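Quiénes somos

Última actualización: 1 de mayo de 2021
Tiempo de lectura: 4 minutos

Latley es una oficina pequeña que escribe y revisa reglas de trabajo para robots de servicio, es decir, los robots que se mueven dentro de casas, hoteles y residencias. No fabricamos máquinas y tampoco las vendemos. Nuestros clientes nos envían su robot en forma de modelo, nosotros lo hacemos trabajar en habitaciones simuladas y después entregamos un informe con las reglas que cumple y las que todavía no cumple.

La oficina fue fundada por Hacer Tokgöz y Nazmiye Demirtaş, que antes trabajaban juntas en Brakport, una empresa de mantenimiento de ascensores. De aquel oficio nos quedó la costumbre de la lista firmada: una comprobación que no está escrita, con el nombre de la persona que la hizo, para nosotros no existe. Algunos clientes encuentran esto un poco pesado al principio. Lo comprendemos, pero no lo cambiamos.

Nuestro documento principal se llama Cuaderno Pridier. Contiene 166 reglas, ordenadas según la tarea y no según el tipo de robot. La parte más consultada es la de agarre. Exige que la pieza quede sujeta por los dos lados, que los dedos no aprieten más de lo que la ficha de la pieza permite y que, antes de levantar, se compruebe la distancia a cualquier superficie vertical vecina.

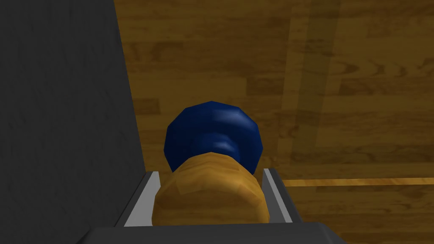 La regla de la distancia nos costó muchas discusiones. En la primera edición del Cuaderno habíamos puesto un solo valor para todos los casos, y los técnicos de Tekin, nuestro primer cliente, nos hicieron ver que en un mueble estrecho ese valor era imposible de respetar. Ahora la regla pide que el cliente declare su propio margen y que lo demuestre en 20 repeticiones seguidas. Si falla una, se empieza otra vez desde cero. También pedimos que el resultado fallido se guarde, con su hora y su configuración, y que no se borre cuando llega el resultado bueno.

La segunda parte del Cuaderno trata del movimiento por la vivienda. Un pasillo, una puerta abierta o un cuarto de baño al fondo son lugares corrientes para una persona, pero para un robot con dos brazos cada uno de ellos necesita una regla. Pedimos que los brazos se recojan antes de cruzar un marco, que la velocidad baje cuando el paso es estrecho y que el robot se detenga si ve en el suelo un objeto que no está en su mapa. El baño tiene un capítulo separado: el robot no entra nunca si la persona de la casa no dio antes su permiso, y este permiso caduca.

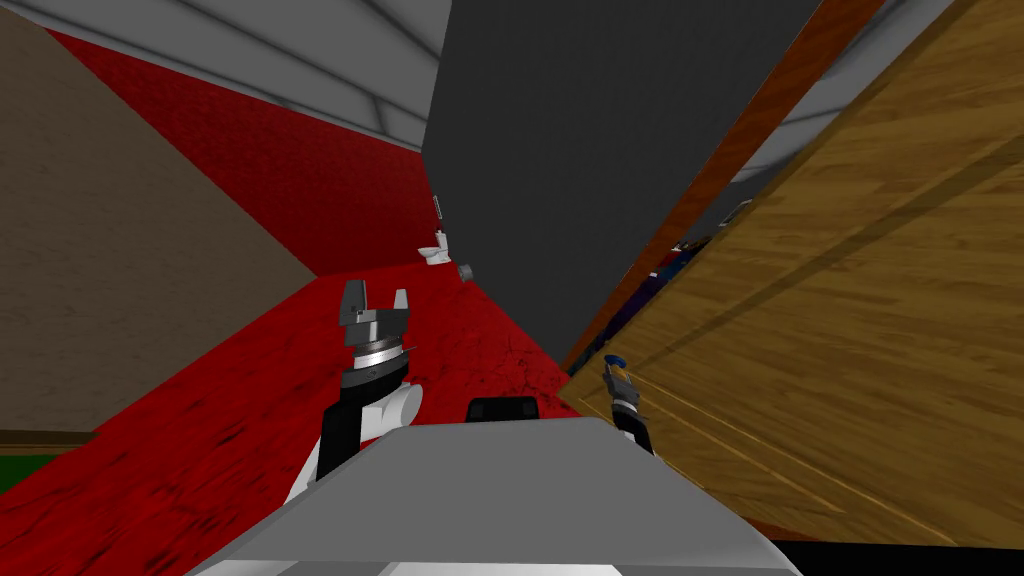 CÓMO TRABAJAMOS

Cada revisión la hacen dos personas. La primera prepara la habitación y escribe lo que espera que suceda; la segunda conduce la prueba sin haber leído esa hoja. Al final se comparan los dos papeles. Cuando no coinciden, que es bastante frecuente, la regla se vuelve a redactar hasta que las dos la entienden de la misma manera.

Trabajamos en simulación porque allí se puede repetir el mismo paso con la misma luz y el mismo suelo tantas veces como haga falta. Sabemos bien que una habitación simulada no es una casa. Por este motivo nuestros informes llevan en la primera página la frase «comprobado en simulación», y pedimos a los clientes que no la quiten cuando los publican. Un robot que aprueba con nosotros tiene que ser probado después por el fabricante en un espacio real, con una persona junto al botón de parada.
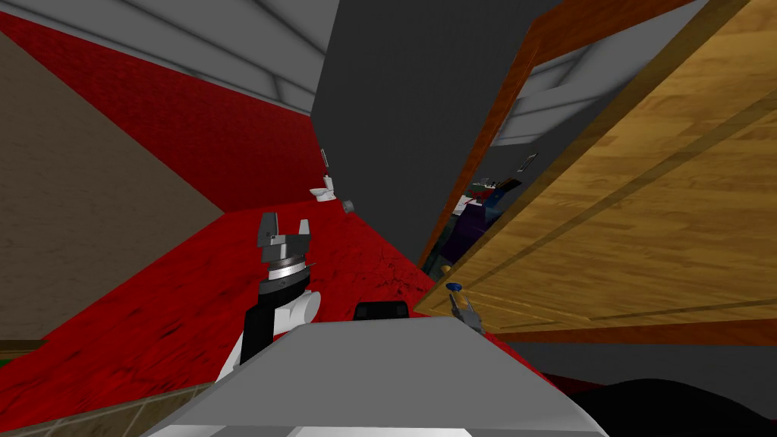
Otra costumbre de la casa es mirar siempre desde el punto de vista del robot. El plano visto desde arriba es cómodo para nosotros, pero esconde cosas: una puerta que tapa media habitación, un brazo que cubre justo lo que el robot debería vigilar. El Cuaderno pide guardar las vistas del robot junto con los datos de cada prueba, y el revisor debe anotar qué zonas quedaron sin ver.

Con las superficies grandes y muy cercanas somos especialmente estrictos. Si una de ellas ocupa buena parte de la vista, el robot no puede continuar solo con lo que recuerda de antes. Debe parar, cambiar la posición y mirar de nuevo.

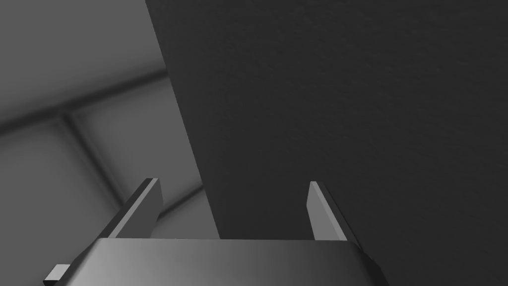 El Cuaderno se revisa una vez al año, en diciembre. Cualquier persona puede enviarnos una propuesta de cambio, también quien no es cliente. Pedimos solamente que indique el número de la regla, el caso concreto que le parece mal resuelto y, si es posible, una redacción nueva. Hacer Tokgöz lee las propuestas sobre agarre y Nazmiye Demirtaş las de movimiento. Contestamos a todas, aunque a veces con retraso.

No aceptamos encargos para certificar un robot en pocos días, y no revisamos reglas que hemos escrito nosotros mismos para un cliente; en ese caso recomendamos otra oficina.

Compartido 2 veces
2 comentarios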